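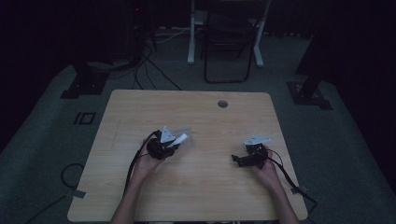 Cledwyn Mostyn wrote back that the Gurkside sherds should stay in the soak until two readings in a row come out the same, and that he would not trust a single low one. He has seen salts come back on pots from that side of the ditch after they were boxed and signed off. Fine by me. It adds days but we have the tubs.

Notebook, finds room, June 2022
Reading time: 3 min

Carried on with the Gurkside pottery. The job is 658 sherds, nearly all coarse ware, from the upper fill of the long ditch. They were washed on site, bagged damp and then sat in the Beddoe store over the winter. White bloom on a good many of them when the bags were opened. It brushes off dry but comes back, so it is in the body of the clay and has to be soaked out.

Method as before. Sherds go in net bags by context, one tag inside and one tied outside, then into tubs of deionized water with lids on. Water changed each morning. Meter rinsed between tubs. I write the reading on the tub sheet before the water is poured off, not after — last time I did it from memory and got two tubs the wrong way around.

First water from the worst tub read over 2,000 on the meter, which is the top of its low scale, so I have no real figure for it. Switched to the high scale for that tub only and marked the sheet. Please don't mix the scales in one column. By the fourth change every tub was back on the low scale. The ditch bottom sherds are cleaner than the top ones, and I did not expect that.

Six sherds pulled out and not soaked. Four have traces of red paint on the outside and two have a dark crust inside the rim that could be food. Those are in the small tray on the dry shelf, labeled DO NOT WASH. The crust ones need a decision on sampling before anything else is done to them. I have asked for foil and glass vials, no plastic.

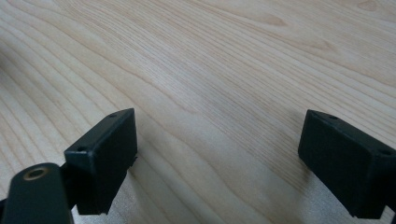 Tabletop, wood grain.

Joins. Tried the new batch of Trotel on scrap sherds before using it on anything from the site. At the usual strength it strings badly and leaves a shine at the edge. Thinned a little more it brushes on well but takes longer to grab, so the join has to be held in the sand tray overnight. I pulled one test join apart with solvent the next morning and it let go cleanly. Happy to use it on the large storage jar. Not happy to use it on the painted pieces until somebody has looked at how the paint takes the solvent.

The storage jar has most of its rim and a long run of the shoulder. The base is missing, or is in a bag we haven't opened. Dry fit only for now, held with tape on the inside faces, tape off the same day.

Records. Prastar will not take a context number with a letter on the end, so 41a and 41b have both gone in as 41. I put the letter in the notes field and kept a paper list in the back of this book. If the database gets fixed, the list is what to correct from. The old Gurkside cards use a slash instead of the letter. Same contexts.

To do:
- Reorder net bags, medium.
- Check the meter against the standard solution, overdue.
- Ask Beddoe if any of the ditch bags were left on the lower racking.
- Drying racks need new mesh on the left side.
- Report on the first batch is due in September. Draft tables first, text after.

Tubs 3 and 5 had matching readings two mornings running, so they come out tomorrow and go on the racks. Slow dry, no fan.

Comments

R. — We had the same bloom on tile. Longer soak fixed it, but some of the slip lifted. Check the surfaces at each change.

finds_annex — Which strength of Trotel did you settle on? Ours strings too.

Cledwyn Mostyn — Slash and letter contexts are the same as you say, except 38. On the cards 38/1 is a separate pit. I'll send a copy.

Recent entries
Opening the Gurkside bags
Tub sheets, new layout
Racking at Beddoe
Prastar: fields we use and fields we don't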